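Bathtub drains slowly after moving it to a new spot

Posted in Plumbing and Bathrooms

We moved our bathtub to the other wall in June as part of redoing the upstairs bathroom. The trap and the drain line are new. The old line was cast iron and the new one is plastic, joined with a rubber coupling behind the wall. Since the move, a full tub takes more than 3 times as long to empty as it did before. It gurgles near the end. The sink in the same room drains fine.

I already cleaned the strainer and ran a hand snake down the overflow. It came back clean both times. The tub is a Lullent, bought used, and the waste kit is a Dewulf. Is this a slope problem or a vent problem, and can I find out without opening the ceiling downstairs?

Nele Van Loon
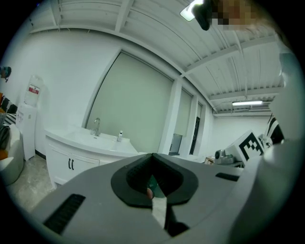

Simance Home Help — Plumbing and Bathrooms Team

Replies below come from members. Check your local code before you change any drain or vent piping, and get a permit if your town asks for one.

Roxana Enache

Gurgling at the end usually points to the vent, but don't skip the slope. The two get mixed up all the time.

Start with the easy test. Fill the tub halfway, open the drain, and have another person run the sink at the same time. If the tub slows down more or the sink starts to gurgle too, the branch they share is short on air. If nothing changes, look at the tub line by itself.

For slope you want a quarter inch per foot on pipe that size. How long is the new run? When you move a tub across a room, the trap ends up farther from the vent, and there is a limit on that distance. Ours was 147 inches from trap to vent after a remodel and the inspector made us add a new vent in the wall. He was right — it drained normally the same day.

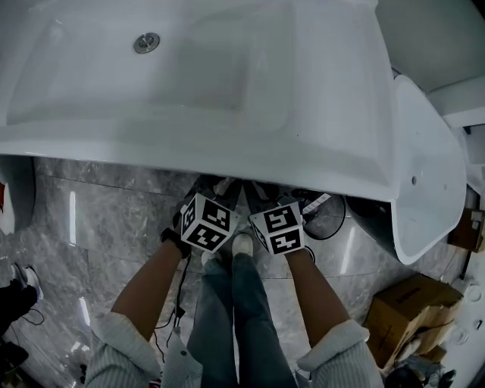 Also check that the tub sits level along the rim. The floor of the basin is already shaped to run toward the drain, so you don't need to tip the whole tub to help it. If you used shims, make sure none of them are pushing on the waste pipe. A pipe that gets pushed up at the trap end can lose its fall, and water will stand in it.

If you have an access panel, put a small level on the pipe. If you don't, a plumber with a drain camera can look from the overflow. I paid 100 dollars for that.

fullerach_dan

had this, was the stopper. didn't lift high enough. take it out completely and try again before you do anything else

Nele Van Loon

Thanks both. I took the stopper out and it is a little faster but still gurgles. The run is longer than I thought, so I'm going to call the inspector and ask about the vent.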